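**Glassware on paper-covered tables — proposed standard for shared rooms**

**Surachet Noiphan** (moderator), 2023-07-11

Members of the Stelleston and Suksawat rooms are asked to review the draft before it is adopted. Clear glass is difficult to see against brown paper, and drops left between pieces wrinkle the covering.

1. Glasses shall stand well apart, and wet spots shall be blotted promptly.

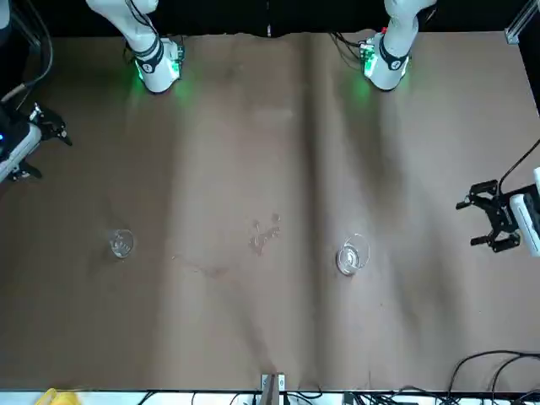

2. Stemware shall be carried singly. A bowl and stem cannot be stacked safely, and the present stock of 12 is not easily replaced. 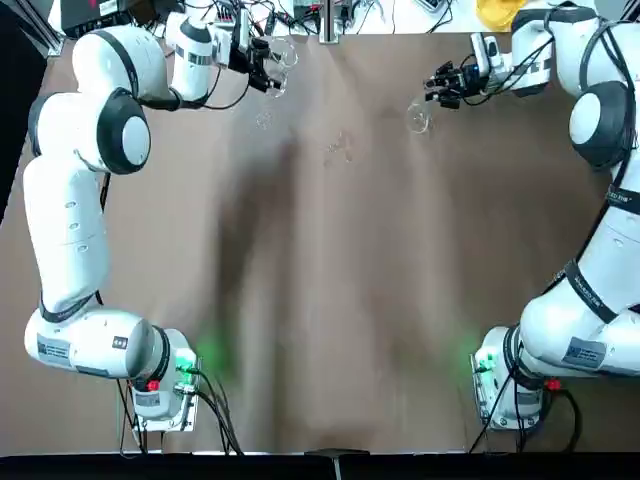 ### Replies

**Rarkevora**

I must disagree with item 2. Carrying pieces singly doubles the walking, and a divided tray is adequate for stems. Short tumblers with a thick base hardly need a rule at all.

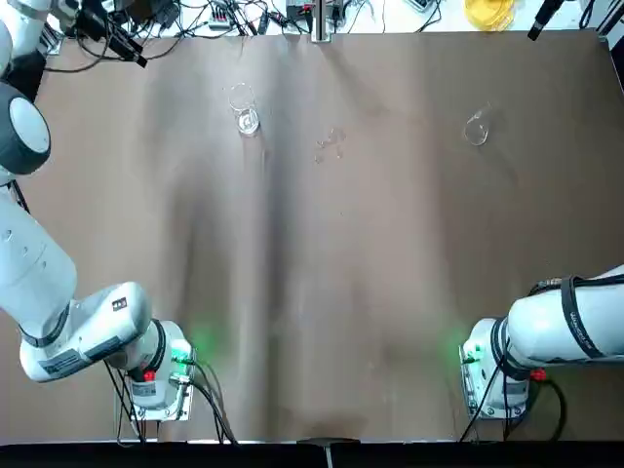 My objection extends to cost. The padded cabinet quoted in June came to 2,699, a considerable sum for a room that holds so little glass. I would support two trays and a drying rack instead.

**Nisunon**

The tray is acceptable for tumblers. I cannot agree on stems — ours touched at the rim and chipped. The draft should also cover measuring glass, such as the 500ml beaker, which is often put away with a little water in the bottom. Conical flasks should be held by the neck only when empty.

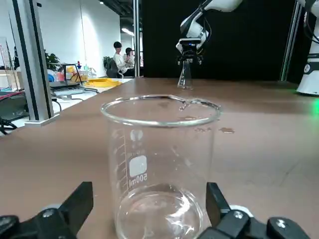
**How long should rinsed glass drain before it is shelved?**

Roughly 30 minutes, upside down on a rack, with the rim clear of any standing water.

**Rarkevora**

I accept the draining period. My objection to item 2 stands.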